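Chapter 7
When the Work Changes Hands

The Heinonen plant at Wandis packs small household goods. It employs 164 people, and 30 of them now spend part of each week teaching machines to do jobs they once did by hand.
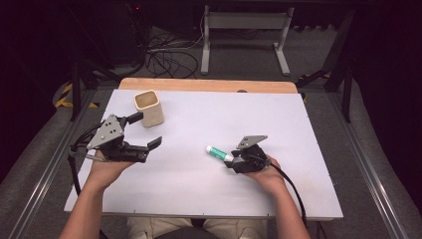
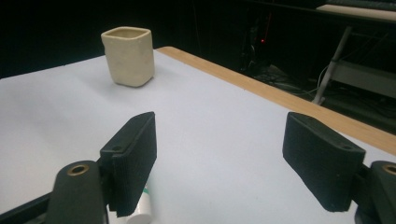
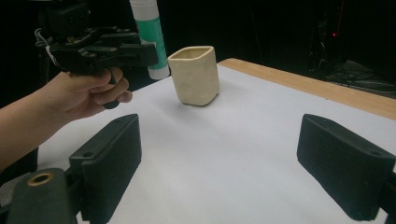
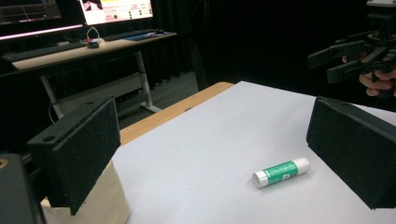
Hand-held grippers, a cup and a small white tube with a green band.

Reading time: 30 minutes

Automation seldom removes a whole job at once. At Wandis the Stadex line took over lifting and sorting first. Packers kept the checking, and some moved to the teaching benches, where the pay grade was higher but the day was spent sitting down. Several asked to go back.

This chapter looks at who gains from such a change, who decides on it, and what training is owed to staff. Section 7.1 begins with the Dukix agreement on working hours.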